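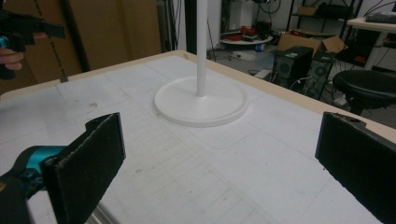 A stand like this must live beside the stove and nowhere else, I was told on the telephone this morning, and if it has no place beside the stove then I have no need for it. I listened politely. I said that my stove has a wall on one side and the sink on the other side, and the answer was that in this case I should have thought before I went to the shop.

Tue 28 July

So I begin the entry with this small argument, which stayed in my head the whole day. The stand is the Florker, the one with the round base and the hooks at the top. I bought it on Saturday at El Fassi, near the tram stop, where they sell pans and buckets and also, I do not know why, garden chairs. It cost 30 with the discount. Without the discount I would have left it there, I think, but I had wanted something of this kind since March, when the drawer under the counter broke and all the ladles and spoons moved into a glass jar. The jar falls over when I take out the big ladle. I have written about the jar in this diary before, and I promised to myself not to do it again.

The big white table is the best place to look at a thing from all sides, so the stand is there now. I like this table. It has a light wooden edge and on the top there is the white sheet with the thin gray squares, which has already many small dirty marks. I tried to clean the sheet last week with warm water and a little dish soap. Some marks became lighter and some became only wider. I should write down for the next time: do not rub in circles.

What I like about the stand is the base. It is wide and round and it has a rim which stands up a little, and in the middle it is thicker, there where the pole goes in. It is a simple form. When I was in the shop I pushed the pole with one finger and the whole thing moved a little and came back, and I was satisfied with this test. At home I pushed harder and I was less satisfied. If all the weight is on one side, it leans. It does not fall, but it leans, and I would not want to put the soup ladle on it and then go to sleep.

The paper in the package says that the height is 47 centimeters. It also says to tighten the pole "with moderate strength," and this was a difficult expression for me, because I do not know how strong is a moderate person. I tightened it, then I opened it again because the pole was not straight, then I tightened it one more time. Now it is straight. The rack for the hooks goes on the top, with arms to more than one side, so it is possible to hang things around and not only in front. I suppose this is for large kitchens, where people walk around the stand. Mine would look at a wall with half of its hooks.

In the afternoon I tried how things hang. 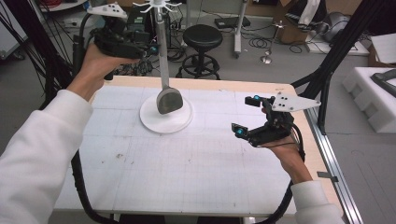 The Florker on the table, with the hooks at the top and the dark gray piece hanging low.

With the first thing I hung up I learned that it matters how long the handle is. If the handle is long, the wide part comes down very near to the base. For a dry spoon this is no problem. For a spoon which still drips, I even think it is good, because the rim can hold the drops and the counter stays clean. But a long ladle with a deep bowl would perhaps touch the base, and then it does not hang, it stands, and it could have stayed in the jar. I will measure all the handles tomorrow. The hooks themselves are good and the ends are smooth. I passed my thumb over them one after the other, the same as my aunt did with every cup she bought, to find the bad place before the lip finds it.

After the stand I wanted also to make order in the room, and I did not succeed very far. The cables on the floor are the worst part. I pick up one and three others come with it. There are cardboard boxes which should be flat and in the paper collection, and they are still standing as boxes, with the idea that I will need them. The collection in Zumberg comes only every 14 days, and I missed the last one, so now they stay. I put a label on one box, then I opened it and the label was not correct. The black stool can remain behind the table, I decided this. It is a good height, and the ring for the feet is at the right place for my legs, which is not often the case with stools in this country.

I have looked also at the other model, the Ondus, which is flat and goes on the wall with 6 hooks in a row. It would be more reasonable for my kitchen. There is even a piece of wall for it, between the window and the cabinet. But it needs holes, and for holes in the tiles I must write to the landlord, and he will answer after a long time and with a question. I wrote him once about the window handle and his answer was to ask which window. The apartment has two. So for the moment I remain with the Florker, and I can return it until the end of next week if I keep the receipt. The receipt is under the magnet on the refrigerator.

My plan is the following. Tomorrow after work I carry the stand to the kitchen and put it at the left of the sink, where the dish rack is now. The dish rack goes on top of the small cabinet. The jar goes away, or it becomes again a jar for pasta, as it was when I bought it. The wooden spoons I will hang on the side of the window, so they have air. I read somewhere that wooden spoons should be rubbed with oil two times in a year, and mine had oil never. Maybe on the weekend.

Then in the evening there was another call, shorter than the first. I said that the stand is now straight and that it will live beside the sink. There was a silence, and then the question whether I had thought about the water, because metal and water every day are not friends. I do not know if the pole is protected. The paper says to wipe with a dry cloth, and it says nothing about splashing. I will put it a hand away from the faucet and look at it after some weeks.

Dinner was rice with the rest of the beans. I took the big ladle out of the jar and the jar fell over. Tomorrow: measure the handles, buy string for the boxes, ask at El Fassi if they have extra hooks.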